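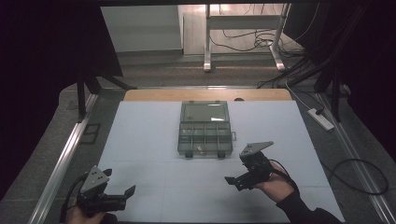

**Looking after the hand-held grippers at Undcombe**

The two hand-held grippers on the Hulel bench are back in use after their service on 2019-03-22. Heather Lennox did the work and has asked for a few changes to how we treat them.

Both units had play in the fingers. On the left one the screws holding the mounting plate had backed out, and on the right one the finger pads had worn to the point where small parts slipped. The pads are new and the screws have been refitted with a drop of thread locker. Please don't tighten them further.

Run 80 open-and-close cycles on each gripper before the first recording of the day. If the fingers stop short of fully closed, redo the zero from the Pringle menu and try again. If it happens twice, put the unit aside and log it under job 1503.

Cables were the other problem. Let them hang in a loose loop from the grip, and don't wrap them around your wrist or the rails. The last two faults we had came down to a strained connector at the handle - both took most of a morning to find.

For practice, use a divided organizer box and start with one small part in a front compartment. Leave the lid open until you can pick the part cleanly with either hand, then add the latches.

Spare pads are on order from Drultwood. The next full service is in October.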